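HUSTELL HOSPITAL TO OPEN OUTPATIENT INFUSION UNIT AT BRUMBRIDGE

Site will provide chemotherapy, immunotherapy and supportive infusions outside the main campus 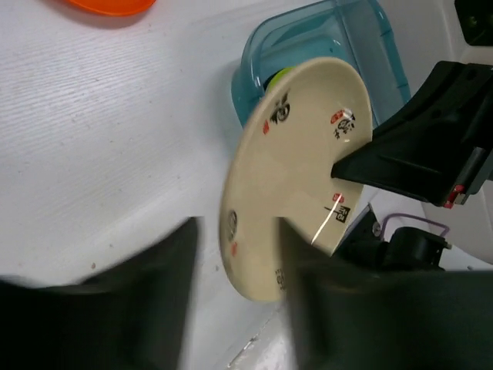
One respondent to the hospital's June patient survey wrote that the treatment itself took less time than the drive, the parking and the wait for blood results put together, and asked whether the blood draw at least could be done in Brumbridge the day before.

BRUMBRIDGE, Dec 8, 2023 - Hustell Hospital will move a portion of its outpatient infusion service to a new unit on the ground floor of the Hinds Building in Brumbridge. The unit has received its operating approval and will accept its first scheduled patients after final pharmacy certification. It will operate as a department of the hospital, under the same medical direction, clinical protocols and patient record as the infusion service on the main campus.

The infusion service delivered 2,439 treatment visits to patients with Brumbridge-area addresses in the last full reporting year. Under the transfer criteria adopted by the hospital, 70 percent of those visits could have been delivered at an outpatient site without on-campus inpatient support. The remainder involved first doses of higher-risk agents, regimens with extended monitoring, or patients enrolled in clinical trials whose protocols specify the main campus.

Scope of service

The Brumbridge unit will administer intravenous and subcutaneous cancer treatments, including established chemotherapy regimens, checkpoint inhibitors and monoclonal antibodies. Supportive treatments will include intravenous iron, bone-strengthening agents, hydration and scheduled injections. Port flushes, pump disconnections and dressing changes will be available by appointment.

First infusions of agents with an elevated risk of reaction will continue to be given at Hustell. A patient may be transferred to Brumbridge from the second or third cycle, depending on the drug, if no reaction above the grade set in the protocol has been recorded. The decision to transfer rests with the treating oncologist and requires the patient's agreement. Patients who prefer to remain at Hustell may do so and will not lose their existing appointment times.

Radiation therapy, surgical consultation and blood transfusion will not be offered at the new site. Stem cell procedures and all inpatient treatment remain on the main campus.

Blood draws and next-day treatment

A phlebotomy room adjoins the infusion area. Patients may have blood drawn on the day before treatment, and samples will be sent by courier to the hospital laboratory. Results are reviewed the same evening by the infusion pharmacist on duty. If values are within the limits set for the regimen, the drug order is released for preparation the next morning. If values are outside those limits, the patient is called and the appointment is changed before travel.

Same-day testing will remain available for patients who cannot attend twice. A bench-top analyzer at the unit will report complete blood counts and a basic chemistry panel. Tests outside that panel must be drawn the day before.

Drug preparation

Hazardous drugs will be prepared on site in a negative-pressure compounding room with an adjoining anteroom. The room contains two externally vented biological safety cabinets. Non-hazardous preparations will be made in a separate positive-pressure room. Both rooms are monitored continuously for pressure, temperature and humidity, and alarms are sent to the unit pharmacist and to the main hospital pharmacy.

Each preparation will be verified by barcode and by weight before release. A second verification takes place at the chairside, where two nurses check the patient's identity, drug, dose, volume, rate and route against the order. Closed-system transfer devices will be used for preparation and administration of all hazardous drugs.

Certification of the compounding rooms includes airflow measurement, filter integrity testing, particle counts and surface sampling. Airflow and filter testing have been completed. Surface sampling results are pending, and no patient doses will be prepared in the rooms until they have been accepted.

Scheduling

Appointments at both sites will be managed through Avix, the scheduling system in use at the main campus. Avix assigns chair time according to the expected duration of the regimen, the nursing time needed during the first part of the infusion, and the preparation time of the drug. Short appointments, such as injections and pump disconnections, are held in a separate group so that they do not wait for a full-length chair.

The system was tested against 200 past treatment days before the Brumbridge template was set. Start times were then adjusted to spread arrivals over the morning, and a block was left open each afternoon for hydration and other unscheduled needs. The template will be reviewed after the first quarter of operation.

Patients will receive one appointment notice covering the blood draw, any clinic visit and the infusion. Notices will state the site on the first line. Patients with appointments at both locations during the same cycle will receive a separate telephone call to confirm each address.

Staffing and emergency response

Nurses at the unit will hold chemotherapy and immunotherapy administration credentials and will rotate through the main campus service at set intervals. A physician or advanced practice provider will be present in the building during all infusion hours. Standing orders for infusion reactions and extravasation are identical at the two sites, and reaction kits are stocked to the same list.

Patients who require a higher level of care will be stabilized at the unit and transported to the Hustell emergency department. Transfer drills have been carried out with the local ambulance service during the commissioning period. Further drills will take place twice a year.

Building and access

The unit occupies 2,000 square feet on the ground floor of the Hinds Building, not including the pharmacy rooms and shared reception. Treatment chairs are arranged in bays with privacy curtains. Two enclosed rooms are provided for patients who need isolation precautions or a bed in place of a chair. All patient areas are accessible without steps.

Parking is available next to the east entrance at no charge. A drop-off zone at the same entrance is reserved for patients. Each patient may be accompanied by one adult during treatment. Children may not enter the infusion area.

Information for referring practices

No new referral form is required. Referring practices should continue to send treatment referrals to the Hustell oncology intake office and may mark Brumbridge as the preferred site in the location field. Intake staff will confirm eligibility against the transfer criteria and reply to the practice in writing. Orders for iron and other non-oncology infusions must include a current weight, an allergy list and the most recent relevant laboratory results.

Insurance authorization is specific to the treatment location for some plans. The hospital's authorization staff will contact plans for patients who are being transferred, and no patient will be moved to the new site until authorization for that site has been recorded. Patients will be told of any change in expected out-of-pocket cost before the first Brumbridge appointment.

Patients now in treatment do not need to contact the hospital. Those who meet the transfer criteria will be approached by their care team at a scheduled visit.

About Hustell Hospital

Hustell Hospital provides inpatient, outpatient and emergency care to Hustell, Brumbridge and the surrounding communities. Its cancer service includes medical oncology, radiation therapy, surgical oncology, infusion, supportive care and clinical research.

Media inquiries: Hustell Hospital Communications Office
Referral inquiries: Oncology Intake Office, main campus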